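Skarkdale Regional Members Forum
Board: Procedures and Policy
Thread: Revised procedure for receipt of returned circuit boards (September)
Replies: 9

Records_Desk_Skarkdale
The revised receiving procedure for returned circuit boards takes effect at all member sites this month. It replaces the procedure that has been in use at the Skarkdale and Baloyi depots and brings the Oment site under the same rules.

The principal changes are as follows. Each returned board is to be logged on the day of arrival under its own return number. Boards received together in one carton may no longer share a number. The fault statement supplied by the customer is to be copied into the log word for word, including any spelling errors. Boards that arrive without a fault statement are to be held for 80 hours while the customer is contacted, after which they pass to general inspection.

Comments are invited in this thread until the end of the month. Members are asked to identify the section to which a comment refers.

oment_intake
Section 2. This site received 461 boards in the last quarter, of which 116 came in shared cartons from a single customer. Under the former rule those cartons required one entry each. The new rule will multiply the paperwork for that customer without any change in the work performed on the boards. We request an exemption for cartons in which all boards carry the same part number and the same reported fault.

Baloyi Depot Supervisor
Section 2. We do not support the exemption. Boards with the same reported fault are frequently found to have different ones. When a shared number has to be divided after inspection, the original entry must be voided, and the customer then holds a receipt for a number that no longer exists. The Baloyi depot has spent more time correcting such entries than it would have spent making them properly at intake.

oment_intake
The supervisor's experience is noted. It concerns mixed customers. Ours is one customer with one product, and we have divided a shared number on very few occasions. A rule written for the most difficult case should allow for the ordinary one.

L. Karamanlidis
Section 4, handling between intake and inspection. I am in favor of individual numbers, but the draft does not state where the number is to be placed. At present some sites attach a label to the board, some to the bag, and some to the tray. A label on the board may cover a component marking or leave adhesive behind. A label on the bag is lost when the bag is discarded. I propose that the tray carry the number from intake to final release and that one tray hold one board.
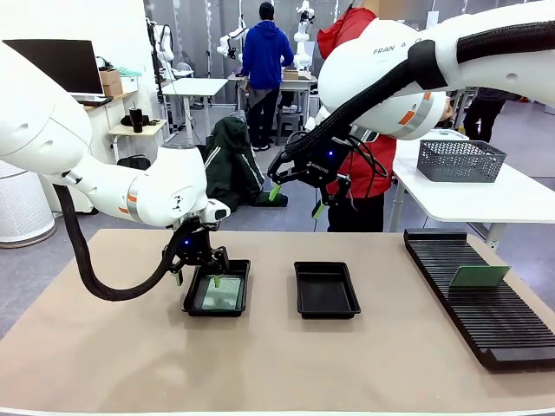

Plekell_Stores objects to the one-board rule on grounds of cost. We have 1375 trays in circulation and a good part of them are divided trays, bought at the request of the former quality office. Under the proposal each divided tray would hold a single board and the remaining compartments would travel empty. Shelf space at Plekell is already fully assigned.

L. Karamanlidis
I accept the point as it applies to divided trays. The wording could be amended to read "one board to each tray or marked compartment." The compartment letter would then form part of the return number. My concern is with undivided trays, in which two boards of the same type may be exchanged without anyone being aware of it.

Baloyi Depot Supervisor
The amended wording is acceptable to this depot, provided that the compartment letter is printed and not handwritten. We have had difficulty distinguishing a handwritten C from a G.

quality_reader
Section 3. May I ask the reason for copying the customer's statement word for word? Our technicians find many of these statements unhelpful. "Does not work" appears more often than any other entry. A short list of fault codes would be easier to search and would permit proper reporting at the end of the quarter.

Records_Desk_Skarkdale
In answer to quality_reader: the customer's own words are required when a warranty claim is disputed. In past disputes the intake clerk had summarized the statement, and the summary omitted the condition on which the claim depended. A fault code may be added in the remarks column, but it does not take the place of the statement.

In answer to oment_intake: the exemption under Section 2 is not granted at this time. The site may submit its figures again after one full quarter under the new procedure, together with a record of the staff time involved.

Section 4 will be reissued with the wording proposed by Leonidas Karamanlidis, as amended, and with a requirement for printed compartment letters. Existing divided trays at Plekell may remain in use. Sites without a label printer should inform this office before the revised section is circulated.

oment_intake
The decision on Section 2 is noted, and this site maintains its objection. We will keep the time record as requested. Please confirm whether the hold period in Section 3 is counted in clock hours or in working hours, as the draft does not say.

Records_Desk_Skarkdale
Working hours. The text will be corrected.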